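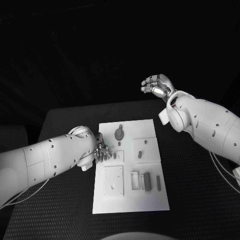 Coteck opens orders for its Idine practice board

I've been waiting on this one since February, when Coteck started hinting that it would sell the assembly board its own people train on. As of 26 May 2026 you can order it. It's called the Idine, it costs $400, and if you run a two-armed setup with proper fingered hands (lucky you!) I think it deserves a look.

So what do you get? A flat white board, a set of plates and blocks that sit on it, and a bag of gray pegs, cylinders and small odds and ends that your robot has to pick up, turn over, stand on end or put where they belong. There's also a round disc with a little knob on its rim, and I can already tell you that's the part I'd lose a weekend to. The plates lift off, so you can move the job around when your arms get too comfortable with one layout.

I got to spend an afternoon with it at Vimidden, the shop that's handling US orders, and I came away liking it more than I'd planned to. I've used a couple of these boards before and most of them are really made for a two-finger gripper. You can tell as soon as you put a hand with a thumb anywhere near them, everything is packed so tight that the knuckles knock over whatever's next door. The Idine gives you a bit more room. Not a ton! The small block with the two pegs is still fussy, and I wouldn't start a beginner there.

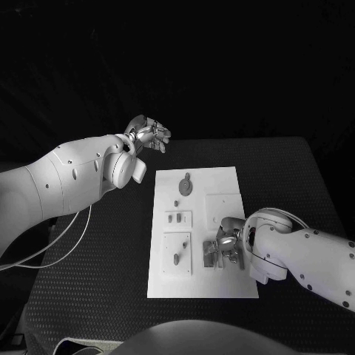 Issue 200

Khrystyna-Mariia Symonenko, who looks after the product at Coteck, told me the pegs went through more changes than anything else in the kit. "We kept making them easier to hold, and then the board got boring," she said. "So we made some of them annoying again." I asked which ones and she just laughed. My money's on the shortest one, which I couldn't even pick up neatly with my own fingers.

The service side is where I'd slow down and read the small print. The $400 gets you the board and the parts, and that's it. If you want Coteck to come out, set the thing up with your arms and get your first few tasks running, that's a separate visit at $2,492, and travel is extra if you're outside their regular area. I winced a little. A school or a small shop is going to skip it, and I think most of them can. The printed guide is decent, the layouts are drawn at full size, and you can lay a part right on the page to check you've got the correct one. I'd only pay for the visit if your hands are new to you as well as the board.

There's a middle option from Boiko, a repair outfit that has been fixing hands for Vimidden's customers for a while now. For $700 they'll do a half day over video plus a replacement set of all the small parts. You will lose small parts. I'd put that spare set at the top of my list, and I wish Coteck sold it by itself (I asked, they're "thinking about it").

A couple of gripes before I let you go. The board is very bright white, and under a strong lamp I got a glare that my camera settings didn't love, so plan on fiddling with your lights. The mat is sold separately too, which seems stingy at this price. And the case it comes in has a foam insert that fits everything beautifully exactly once, after which I could not get the disc back in without sitting on the lid.

Vimidden says the first batch is in stock and ships in the order people pay. The board can go back within a month if all the parts are there, so count your pegs when you open the bag. I've got one on loan through the summer and I'll be trying the harder layouts next, starting with the disc.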